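Equipment notes: the Pernar two-hand gripper kit

Pernar has opened orders for its paired hand-held gripper kit, and a demonstration set has been in use on our bench long enough to report on the hardware, the recording software and the service plan. The kit is sold for one purpose: an operator picks up a gripper in each hand, performs a task at an ordinary table, and the cameras on the tools record it in a form that can be used to train a two-arm robot cell. No robot is required during recording.

The order code covers 2 grippers, the mounting plates, cabling, a calibration sheet and a one-year license for the Brundach recording package. The host computer is not included. Pernar publishes a minimum specification for it, and the two points worth checking before purchase are disk write speed and the number of independent USB controllers. Sharing one controller between both grippers caused dropped frames in our first sessions. Moving the second gripper to a separate controller cleared the fault, and the log showed no further drops.

Each gripper carries two opposed fingers with flat rectangular pads. Pad condition is the main consumable cost of the system. A worn pad changes the grip on smooth objects before it looks bad enough to replace, and a trained policy will pick up the difference between sessions recorded on fresh pads and sessions recorded on old ones. Pernar's manual calls for inspection every 100 recordings. We would shorten that for work with cardboard, which sheds dust onto the contact face. Pads are supplied in packs of 6.

Our test work was light packing: pick up small goods, place them in an open printed carton, take them out again, repeat with the carton moved. It is a dull task and a useful one. The carton shifts when touched, its flaps get in the way of the fingers, and the operator has to decide which hand steadies and which hand places.
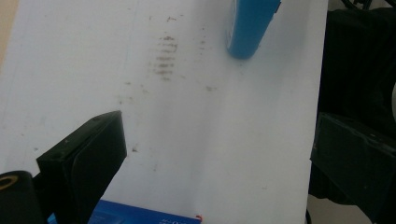 Chelsea Goodall wrote in after our preview item to ask whether the cable weight makes long sessions impractical, and whether a battery version is planned. Her own trial of a competing unit had ended over wrist strain, and she wanted to know how many recordings an operator could be expected to complete before quality fell off.

On the first point, the cable is noticeable. It leaves the tool on the operator's side and its pull depends on how it is routed. Letting it run over the forearm is comfortable for short tasks but adds drag when the wrist turns outward. Routing it straight down loads the tool less and limits reach across the table. An overhead support would help, and Pernar does not sell one. On the second point, Pernar told us that a battery version is under evaluation and gave no release date.

We can't give a general figure for session length. Our operators stopped for a break whenever the time per placement began to climb, and the Brundach package plots that value during recording. The plot is small and placed in a corner of the window where the operator has to look for it. We asked for an audible alert. The April software release is scheduled to add one.

Calibration takes place at the start of each session. The operator holds both tools over the printed sheet, moves them through a set of positions shown on the monitor, and waits for the residual error to settle below the limit. With the sheet flat and the room lights on, the procedure is short and repeatable. A curled sheet will fail it. Taping down all four corners is sufficient. 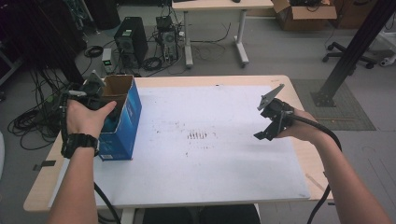 Once calibration is accepted, the relative position of the two tools is tracked for the rest of the session. Tracking depends on visual texture in the surroundings. A plain white work surface gives the software little to hold on to, and when both tools are lowered close to a blank area the confidence value falls. Marks, edges and objects on the surface raise it again. Pernar recommends leaving some background in view at the sides of the table and avoiding screens or curtains close to the work area.

Fast wrist motion is the other cause of lost tracking. Blur in the tool cameras is worst at the approach and retreat, when operators tend to hurry, and the software flags the affected segments for review. Flagged segments can be trimmed or the whole recording rejected. The review tool handles one recording at a time. For a set of 1000 that is slow, and batch review is the feature we would most like to see added. Exported files opened without conversion in the Nandby training tools, with time stamps and gripper width intact.

Parts access is good. The fingers come off with a standard hex key, and the pads can be changed at the bench without returning the tool. The camera module is sealed. A failed module has to go back under the service plan, which is handled by Bramwell for customers in North America. The standard plan covers repair and return shipping. The higher tier adds a loan unit for the duration of the repair. Sites with a single kit should price the higher tier, as one gripper cannot be used for two-hand recording and the software will refuse to open a paired session without both. 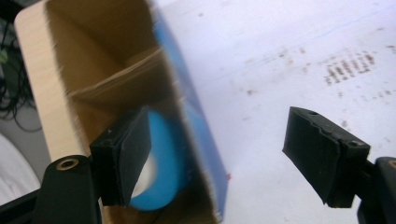
Carton work with the Pernar kit, tape roll in the box.

Round goods were the hardest items in our set. The flat pads hold a cylinder well across its diameter, but a small error in approach angle makes it roll, and the operator then corrects by feel in a way that a robot cell with no force sensing may not reproduce. Pernar offers a grooved pad for this case. We have not tested it and would want separate recordings for each pad type.

The kit suits groups that already have a two-arm cell and need more task data than they can collect by driving the arms directly. It is less suited to heavy parts, or to tasks where the human hand would twist past the reach of the target robot. The software can import a joint limit file and warn of such motion, but only after the recording is saved.

Orders placed before the April software release will receive the update under the included license. Requests for the demonstration set can be sent to the equipment desk with a short description of the task and the make of the target robot.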